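Blog > Around the House > Kitchen

Posts Archive About Search

Sorting the kitchen drawers, part 2

I said in March that I would get through the kitchen before the weather turned warm, and I am behind. The pantry shelf is done. The drawers are done except for the one under the toaster. What is left is the odd stuff that never had a place to begin with, and that has taken longer than the rest put together.

My method is to clear a table, bring a few things over at a time, and decide on each before I get up. If I do it standing at the cupboard I just push everything to the back again. Roxana Ene told me to do it that way when she moved apartments, and she got rid of around 15 bags.

Colanders were the first problem. I had a big metal one with a loose foot and a smaller oval one in pale green. The metal one went. The green one is long enough for a bunch of grapes and it fits beside the faucet, so it stays, and it now lives on the shelf above the sink instead of inside the stockpot.
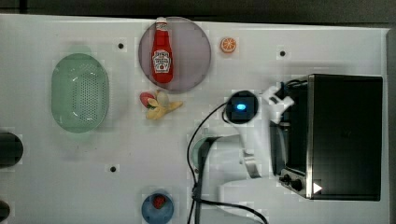 Plates were easier. I kept the set we eat from and the large mauve one, which doesn't match anything but is the right size for sandwiches when people come over. The rest went in a box for Colm Coughlan, who is setting up his first place and has two bowls.

Ketchup is still not settled. I keep it in the fridge. Peadar keeps his in the cupboard and says it makes no difference. For now it has a spot in the fridge door, label facing out, so I don't buy another one by mistake. I did that twice last winter.

Fruit was the last thing on Saturday. I don't want a bowl on the counter anymore because the bananas get buried under the oranges and go brown before I notice. I'm trying a flat plate near the window. Strawberries go in the fridge and get rinsed right before we eat them.

Still to do: the toaster drawer, the lids, and the shelf of jars over the stove. I bought a Fikstead rack for the lids, but it is half an inch too wide for the cabinet and has to go back. If you have a lid rack that fits a narrow cabinet, leave the name in the comments.

Contact | Copyright Ruairí Hennessy | Back to top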